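September, evening

I have decided to write here every second evening, so that my English does not become lazy. My subject for this month is the course. I am learning to write short stories, and I am on the second lesson of the Gesora evening program. The lesson is called "The opening page" and it gave me much trouble.

The task was to begin a story of 4,000 words in a place where the writer knows every corner. I chose the bakery in Clarnley where I worked my first winter.
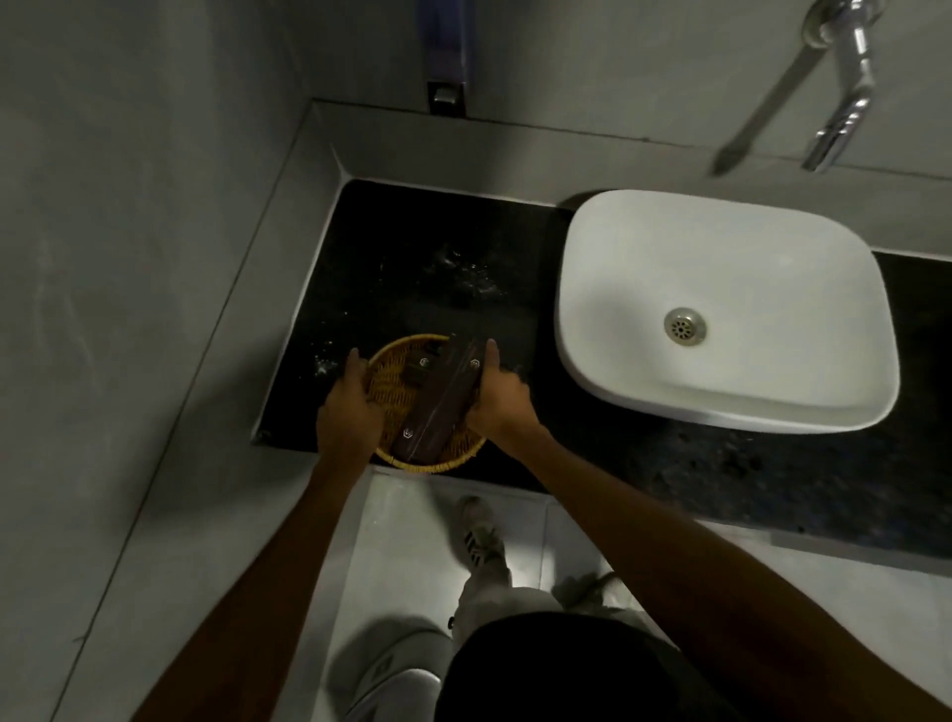

My first page was too full. I wrote the ovens, the street, the smell, my cold feet on the bus, all before anybody spoke. The course book says a reader can carry only a few objects at the start, and they should be objects which somebody uses. I looked for small examples at home. A brown box going into a round wicker basket is already enough for one sentence - there are hands, there is a thing, and the reader asks what is inside. So I took out the street and the bus and kept a woman who closes a bread tin. The page went from 301 words to 247, and I did not miss the others.

I also changed the tense. In my language we tell such memories in the present, but in English it sounded to me like a sports report. In the past tense it is calmer.

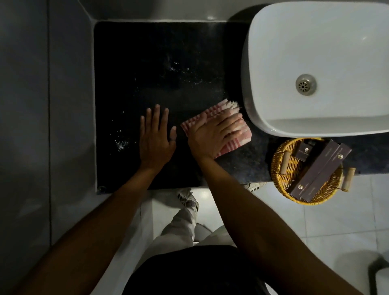 What I still cannot do

Dialogue. My people speak like letters from a bank. The baker says "I would be grateful if you arrived earlier," and no baker ever said this to me. I tried to shorten it to "Come earlier," but then he became cruel, and he was not cruel, only tired. I read the passage aloud 2 times and it was still wrong, so I put it on the Stirko forum before supper.

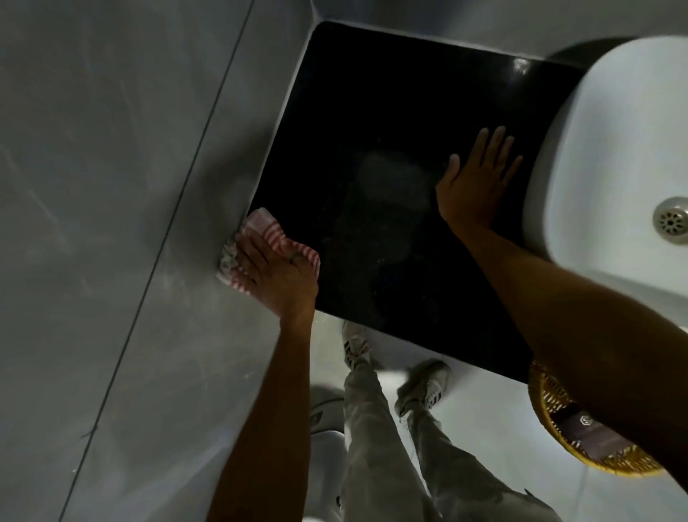 Ó Briain answered within the hour that the baker should not mention the time at all, he should only hand me the apron and look at the clock. I like this very much. I will try it tomorrow morning before work, with the first coffee.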